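Moving up from center back to striker at 31, worth trying or daft?

Posted in Amateur Soccer > Positions and Tactics
Sheena Ritchie

Ok so quick background. I play for Urwood in a Sunday-type rec league, 11 a side, grass when its dry, turf the rest of the time. Center back since I was a kid. Not fast, decent in the air, can hit a long ball.

Our striker moved away in June and the coach (player-coach really) put me up front for the last 2 games because I was the tallest one there. Scored one, a header off a corner. Missed a sitter in the other. Now he wants me there all season. I kind of liked it?? But I spent most of both games with my back to goal getting shoved, and I was offside constantly. Like every time we won the ball.

I work at a desk all day so fitness is whatever it is. Legs were completely gone by minute 75.
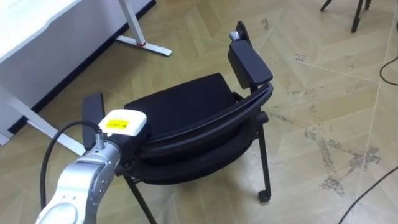
Black chair, armrests, caster.

Things I want to know. How do I stop being offside all the time. What do I do with my first touch when theres a defender right on me. And is it dumb to switch this late when I'd be giving up a position I'm good at. We play Rodholm first, they have two big center backs and they kick people.

Thanks in advance, reading on my phone so sorry if I'm slow to reply

Krešimir Janevski
Accepted reply

Not daft. Did the same thing at 29, with Pradero, stayed up front four seasons. Defenders make ok strikers in rec leagues, you already know what you hated marking. So do that.

Offside first. You're watching the ball, I'd bet money on it. As a center back you hold the line and look at the ball and the runner. Up front you need to look along the line, not at the passer. Stand half turned, side on, so you see both. Start your run late and start it sideways. Run across the defender first, then bend it forward when your midfielder gets their head up. If he's looking at his feet the pass isnt coming yet, so don't go.

Also just stand two yards deeper. You aren't fast, so that extra yard isn't winning you anything.

First touch: get your arm out and feel where the defender is before the ball gets there. Not pushing, just contact. Knees bent, backside low. Most of the time play it back first time to whoever is facing you and then spin. Do that three or four times and they start cheating forward to nick it, thats when you let it run across you and turn.

Against two big ones, don't stand next to either. Stand in between. They'll argue over who has you. If they both step up go to the far post side of the weaker one, which is usualy the one who shouts less.

Legs. Stop chasing every goal kick. Pick the moments to press, bad touch or a pass back to the keeper, otherwise walk. Center backs jog all game, strikers walk and then sprint, it's a different tired. Short sprints twice a week, 20 yards, walk back, you'll notice it in a month. 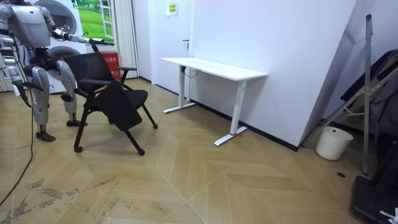
Robot with black folding chair

Oh and tell your midfield what you want. Mine kept hitting it over the top for me like I was a winger. To feet or onto my head, I told them, and the goals came after that.

Kasun Talukder

agree with most of the above but would say keep playing center back in training at least. we had a guy at Amarasinghe who switched and by spring he couldnt do either one.

for heading, attack the ball dont wait for it. defending you head it high and far, scoring you want it down. took me forever to get that out of my system. get someone to throw balls at you from the side, 20 or so before each practice, head every one at the bottom of the goal

can't help with offside, I was a goalie

Gangadharan Rao

Its rec soccer, have fun. If you hate it by midseason tell the coach you want to go back. Who is playing center back now though? That would worry me more than the offsides.

Sheena Ritchie

Thank you all, esp Krešimir, the side on thing makes total sense, I've been square to the passer every single time. Gangadharan our left back is covering, and yeah. We let in four. Going to try the standing in between them idea vs Rodholm and will ask about doing half my training at the back.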